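Briem Hand Towels, Two Months In

I bought my first set of Briem hand towels in May, mostly out of irritation. The towels we had in the downstairs bathroom had gone stiff as cardboard, and the pretty linen ones my sister gave us just pushed the water around. So I ordered a set from Zirkow, the little home goods shop I use for sheets, and I've been washing, drying and generally mistreating them ever since (with a household that seems to get its hands dirty for sport, that's quite a lot of mistreating).

First, the feel. They're softer than I expected at this price, though they arrived with that slightly slick finish new towels have, and you really do need 2 washes before they drink up water the way they should. I skipped the fabric softener, as my mother always told me to, and by the end of the first week they were lovely. The old Nidden towels I kept from our last place are thicker, but they take forever to dry, and in a bathroom with one tiny window that matters more to me than plushness.

Color and trim

I'd call the color a light blue, soft enough to go with nearly anything. The trimmed edge is what won me over, and I'm fond of the hanging loop too, as we have hooks instead of a rail.

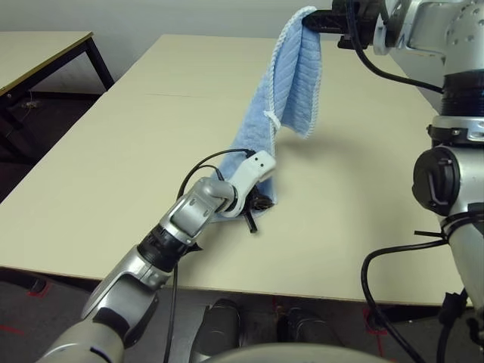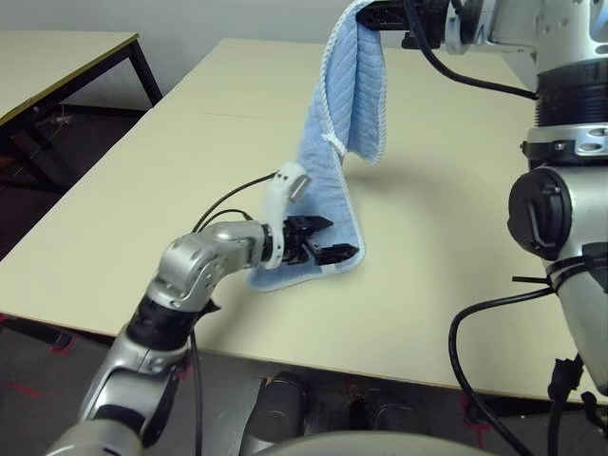
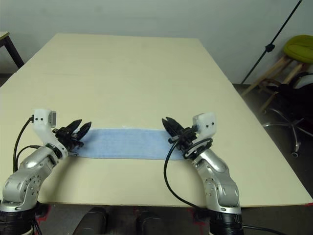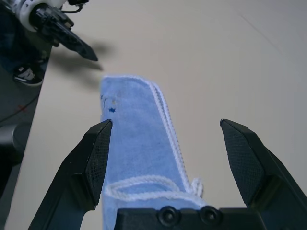

Washing and shrinkage

I wash ours warm with the sheets and dry them on low. Before the first wash I measured one at 50 cm across, and after all these weeks it comes out at 47, so they do shrink a bit. I don't mind, but if you need them to fit a particular ring or basket, leave yourself some room. The lint was heavy for the first couple of loads, so please don't put them in with anything black! I did, and I was picking fuzz off my good pants all evening.

Price and where to get them

I paid 60 dollars for the set, shipping included, and Zirkow was quick about it. The Plolthorpe outlet carries them too, although the last time I stopped in they only had the gray, and the gray looked a little tired under those lights. I'd buy the blue again, and I'm already eyeing the bath size for the guest room once the weather turns.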